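4. Trial of the Wodovlow kit

4.1 What was tested

The Wodovlow kit is sold as a starter pack for small workshops that want to try out a picking job before they buy an arm. Two parts to it: a two-finger gripper with swappable pads, and a simulator with the same gripper already built in. The seller's claim is that a job worked out in the simulator can be moved to the real gripper with little or no rework. That claim is what this section looks at. Price, support and the training course are left for Section 6.

We ran the simulator side first and the bench side after, both at the Skolisville workshop. Same two operators throughout, neither of whom had used the kit before. The bench arm was our old Puma, refitted in 2014 and slow by present standards, but it repeats well and we know its faults. The comparison product was the Trarkmont package, which we already hold a licence for. Trarkmont has no gripper of its own so it was run with a stock two-finger model from its library.

4.2 Setting up

Install was quick. The kit comes with a small set of ready-made rooms, mostly plain enclosures with flat walls and a work surface, and these load without fuss. Getting our own parts in was slower. Meshes had to be cleaned by hand, and two of them came in at the wrong scale with no warning given. The manual covers this in one line, on a page that is not in the index.

The wrist view is the default for close work. Camera pose can be changed, though only by editing a text file and restarting. Both operators complained of this. In Trarkmont the same change is a slider. On the other hand Wodovlow lets you save a view with the job, so once it is right it stays right – Trarkmont forgets it on closing.

4.3 Simulated runs

Each operator did 50 runs per task. A run started with the gripper open and the target somewhere in reach, position drawn at random by the kit. Time limit 30 seconds. A run counted as a pass if the part was lifted clear and held to the end of the limit. Anything else was a fail, including drops that were then picked up again, wich the kit's own log scores as a pass. We rescored from the saved runs.

The plain look of the wrist view split opinion. Flat shading, few shadows. One operator liked it, the fingers are easy to read against the grey and there is nothing to distract. The other found depth hard to judge and kept closing early.

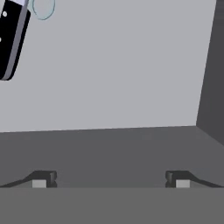

Pad contact is where the kit does best. The friction model has three settings and the middle one gave believable slip on smooth parts, without the jitter we have had from Trarkmont when both fingers touch at once. Long thin parts were less good. If gripped off centre they swung more than a real part would, and took too long to settle. Turning up the damping cured this but made short parts look as if they were stuck in glue. We left it at the default for all scored runs, so the results for long parts should be read with that in mind.

Speed was fine. No run was lost to a crash. The log did fill the disk once, at night, and the runs after that point had to be done over.

4.4 Moving to the bench

Figure 4 (not reproduced in this version) sets the simulated pass rate next to the bench pass rate, task by task. Short parts carried over well. Jobs went across with only the approach height changed, and that was our doing – the bench sits a little lower than the drawing says. Long parts did not carry over. Grip points had to be taught again from scratch, so for those the simulator saved no time at all.

Gripper itself is decent. Closes evenly, pads change without tools. The cable exit is badly placed and fouled the Puma's last joint at some wrist angles, so we taped it back along the forearm. The simulated model has no cable, hence no hint of the problem beforehand. We raised this with the seller and were told a cable model is planned for the October release.

4.5 Limits of the trial

Two operators is a small group. Only rigid parts were used, nothing soft or bagged. The bench runs were done with one set of pads, and wear was not measured. Trarkmont was at a disadvantage in having a stock gripper, and at an advantage in that we knew it already; we have made no attempt to correct for either.

For a workshop with short, rigid parts the seller's claim holds up. For long parts we would not rely on it in the present version. Settings for for all tasks are given in Appendix B.

Shares: 4 | Comments: 0
Last updated: October
Contact | Copyright the authors | Back to top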